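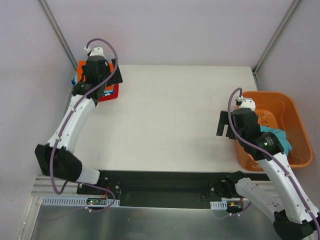
Zovcombe Support — Ticket 309
Product: Mandagi two-arm bench kit, folding package
Status: Open, waiting on customer
Opened: 12 December 2022

Reported fault
Left arm stops partway through a fold job with "grip timeout". The right arm holds position and the job has to be restarted by hand. Kit was installed in July and ran without this error until the Wivov update to release 9.

Customer has already tried
Power cycle of both arms. Re-homing. New finger pads on the left gripper. No change.

Support, first reply
Please send the Wivov log for one failed job and confirm the grip timeout value under Arm Settings. The factory value is 2000 ms. Check that the cable on the left arm has slack at the elbow through the full range of travel.

Customer
Log attached. Timeout reads 100 on the left arm and 2000 on the right. Cable has slack. We did not change either value. Error comes up on T-shirts more than on anything else.
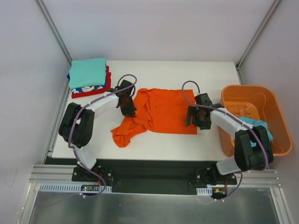 Support, second reply
The update has overwritten the left arm profile. At 100 ms the controller gives up before the fingers can close on bunched fabric. To correct:
Stop the job and park both arms.
Set the left value to 2000 and save to profile — not to session.
Restart the Zisard controller.
Run the grip test, then a full basket.

Customer
Value saved, controller restarted. Grip test passed. Full basket still to do. Will the next update overwrite it again?

Support
Referred to the Wivov team. Export the profile before updating.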